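# Sanerton Cricket Club: questions about scoring and club records

Many people write to us with the same questions, so I have put the answers together on one page. I came to cricket late, from a country where it is hardly played, and I have tried to explain things in the way I would have wanted them explained to me. Ifor Powell has checked the cricket. The mistakes in the English are mine.

**Who keeps the records?**

I do, for both Saturday elevens and the midweek side. Before me it was Ifor, who still scores most of the home matches and knows the older books very well.

**I played for Sanerton many years ago. Can you tell me my runs?**

Usually yes. Please give us your full name, the seasons you played and, if you remember it, which eleven. In the older books many players are written with the surname only, and in one period we had four players called Powell, two of them opening the batting together. In such cases we compare the batting order with the team sheets.

**Do friendly matches count in my career total?**

They count if they were played with eleven on each side and a full scorebook exists. Matches of 15 overs or fewer are kept in a separate list. The evening games against Rastasville are all in this separate list, also the one in which both sides were all out.

**My father always said he made 2,000 runs for the club. Your list says 1,999.**

We have received this question more than once, from the same family. We have added the innings again from the books and the figure stays at 1,999. There is a leg bye in the away match at Plimon which the family believes came off the bat. The scorer wrote it as a leg bye, and we do not change what the umpire signalled. If somebody has the Plimon book for that season, we would be very glad to see it.

**What is the difference between a bye and a leg bye?**

A bye is run when the ball has touched neither the bat nor the batter. A leg bye is run when the ball has touched the batter's body or pads, but not the bat or the hand holding it, and the batter was playing a shot or trying to avoid being hit. Both go to the extras and neither goes to the batter's score.

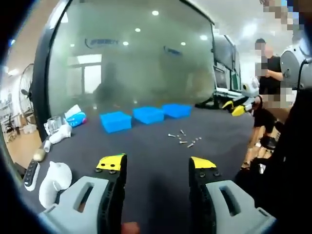
*Three blue trays on the table.*

**Is a score of 100 always printed on the honours board?**

For league and cup matches, yes. A hundred in a friendly is written in the yearbook, but it does not go on the board. Five wickets in an innings follow the same rule.

**Can I correct a scorebook if I find a mistake?**

Please do not write in the book. Send us the match, the page and what you believe is wrong. If the bowling figures and the batting total do not agree, we look for the ball where they separate, and we put a note in pencil beside it. The original ink is never changed.

**I would like to learn to score. Where do I begin?**

We hold a beginners' evening in February, in the pavilion, starting at 7 pm. You need a pencil, a rubber and some patience. Afterwards you can sit beside Ifor for a few matches before you take a book alone. He does not like talking during the over, but between overs he will answer anything.

**May I borrow an old book?**

The books do not leave the pavilion, but you are welcome to read them there on a match day, and you may photograph the pages.

**How do I contact you?**

Leave a note in the scorers' pigeonhole, marked for Casimiro Bermúdez. In the season I answer within a week. In winter it can take a little longer.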